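Plorow Wall-Hung Basin Cabinet
Section 4: Cleaning, sealing and first use
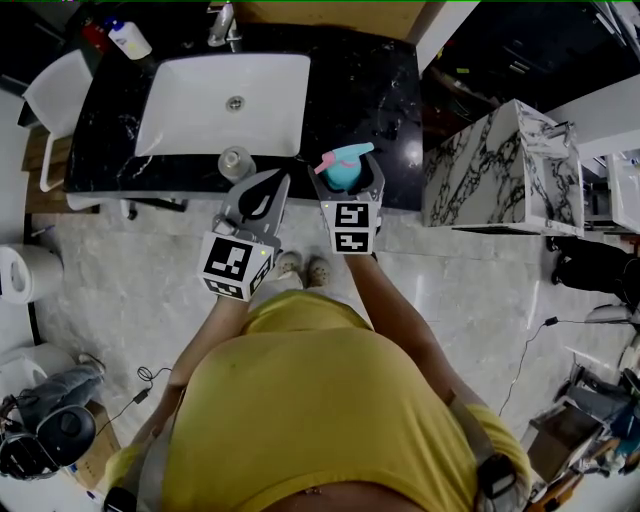
Fig. 4.1 Spray bottle held in front of a black marble vanity.

Read this section after the cabinet has been fixed to the wall (Section 2) and the waste and taps have been connected (Section 3). It covers the stone top, the sealant line against the wall, the drawer fronts and the first filling of the basin.

The instructions apply to the Perkosard and Koskela versions of the cabinet. The Perkosard has a stone top and the Koskela has a ceramic one. Where a step is for one version only, this is stated at the start of the step.

4.1 What you will need

Neutral silicone sealant, one tube (not supplied)
Sealant gun
Masking tape
Two soft cotton cloths
Spray bottle
Washing-up liquid
Stone sealer, supplied in the fittings bag with Perkosard tops
Drawer key, taped inside the upper drawer

CAUTION: Do not use vinegar, lemon juice, limescale remover or bathroom cleaner containing acid on a stone top. Marble marks within seconds and the mark cannot be wiped off.

CAUTION: Do not mix cleaning products in one bottle. Rinse any bottle that has held another product at least twice and label it again before use.

4.2 Cleaning the top before sealing

1. Remove the protective film from the top. Start at a back corner and pull slowly towards the front edge.
2. Lift off loose dust with a dry cloth. Do not rub. Grit left from drilling will scratch a polished surface.
3. Fill the spray bottle with lukewarm water and add two drops of washing-up liquid.
4. Spray the cloth and wipe the top in straight lines. Keep the spray away from wall sockets and the joint behind the basin.
5. Wipe again with clean water and dry with the second cloth.
6. Leave the top for 8 hours before going on to 4.3. A stone top that is still damp will not take the sealer evenly.

Note: Glue left by the film can be removed with warm water and a little patience. Do not use a scraper.

4.3 Sealing the stone (Perkosard only)

1. Open a window or switch on the extractor fan.
2. Shake the sealer and pour a small amount on to a dry cloth. Never pour it straight on to the stone.
3. Work from the back of the top to the front, covering an area no wider than your forearm at a time.
4. Wait 30 minutes, then buff off what is left on the surface.
5. Apply a second coat in the same way. Black and dark green tops show streaks more than pale ones, so check the surface from a low angle before you put the cloth away.
6. Keep water off the top overnight.

To test the seal, let a few drops of water fall near the back edge. They should stay raised. If the stone darkens under them, dry it, leave it for a day and apply a third coat.

4.4 Sealing the joint against the wall

1. Check that the gap between the top and the wall is even along its whole length. If it is wider at one end, go back to 2.7 and adjust the hanging brackets.
2. Put masking tape along the wall and along the top, leaving the joint clear.
3. Cut the nozzle at an angle, a little wider than the joint.
4. Run the sealant in one pass, without stopping.
5. Smooth the line with a wet finger and pull off both strips of tape while the sealant is soft.
6. Follow the drying time on the tube before using the basin.

CAUTION: Use neutral sealant only. The kind that smells of vinegar will stain marble along the joint, and the stain spreads with time.

Note: On tiled walls, fill any deep grout lines behind the top first. Otherwise water will find its way down behind the cabinet.

4.5 Adjusting the drawers

The drawers leave the Wusholm works set level, but the fronts often need a small correction once the cabinet is loaded.

1. Pull the upper drawer out fully.
2. Fit the drawer key to the grey wheel on the left runner. Turn it towards you to raise the front, and away from you to lower it.
3. Repeat on the right runner.
4. Close the drawer and check the gap along the top edge.
5. Do the same for the lower drawer.

If a drawer does not close by itself over the last few centimetres, it is not seated on its runners. Lift it out, push both runners fully back and set the drawer down on them again. A click should be heard from each side.

4.6 First filling

1. Close the waste and fill the basin to just below the overflow.
2. Dry the trap and the pipe joints with kitchen paper.
3. Open the waste and feel under each joint with a fresh piece of paper while the basin empties.
4. Tighten any damp joint by hand, a quarter turn at a time, and fill the basin again.
5. Look once more the next day.

4.7 Regular care

Wipe up soap, toothpaste and hair dye straight away. For daily cleaning, use the same weak washing-up mixture as in 4.2 and dry the top afterwards. Make up a fresh bottle each week.

Stone tops should be sealed again once a year. April is a good month, when the windows can be left open. Ceramic tops need no sealing.

Do not place more than 67 kg on the cabinet, including the basin and the water in it. Do not sit or stand on it.

Replacement sealer can be ordered as part 406. Questions about stone tops go to Gráinne Mac Carthaigh at the Plorow parts desk. Please have the number from the label inside the lower drawer ready when you ring.

Continue with Section 5, Fitting the mirror and light.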